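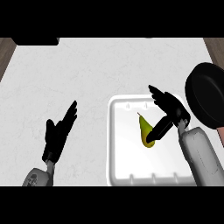 A white countertop with faint gray marbling, in a computer rendering.

Old Skedent pliers and punches go to Flunden tool library

Thursday, January 16, 2020

The Flunden Tool Library has taken in a collection of 2,000 hand tools from the former Skedent works, which made pliers, punches and crimpers for the shoe, harness and telephone trades until it closed its Flunden plant. The tools had been kept in drawers at the back of Cheng Hardware on Mill Street, where the store used them as a reference when customers brought in something they could not name.

The library will add 1,000 of the tools to its lending shelves. These are the common patterns, such as lineman's pliers, fencing pliers, end nippers and rotary leather punches, and most need only oil and a new spring. The rest will stay together as a study collection that can be handled at the library but not borrowed.

Sorting has been slow. Skedent stamped a pattern number on the inside of one handle, and on many of the older pieces the number has worn away or was ground off when the handle was reshaped. A printed catalog came with the collection, but it covers only the later years and leaves out the special orders the plant filled for local factories.

Nine tools still have no identification. One is a pair of pliers with a half-round jaw facing a flat one and a stop screw between the handles. Another has cupped jaws and a small blade set behind the pivot, and the library thinks it may have been used for fitting hose clamps or for trimming rivets. A third looks like a ticket punch but cuts a slot too narrow for any ticket in the library's files.

The library will put the nine out on the front desk in March and is asking anyone who worked at the plant, or who has one of the tools at home, to come in and try them. Visitors can leave a note with the pattern number, the trade and what the tool was used on. Photos of similar tools are also welcome, as long as both sides of the jaws are shown.

Cheng Hardware will keep a small case of Skedent pliers by the key counter. The store said it needed the drawer space for plumbing fittings and wanted the tools to remain in town. It will continue to sell replacement springs and punch tubes, which fit most of the rotary punches the library plans to lend.

The Flunden Finance Department approved a grant of $1,000 for the library to buy drawer liners, rust remover and tags. Shelving is being paid for out of membership fees.

Lending will follow the usual rules, with a one-week limit and one renewal. Borrowers are asked not to sharpen cutting edges or bend the handles back into line themselves. Damaged tools should be returned to the repair bin with a tag describing the problem.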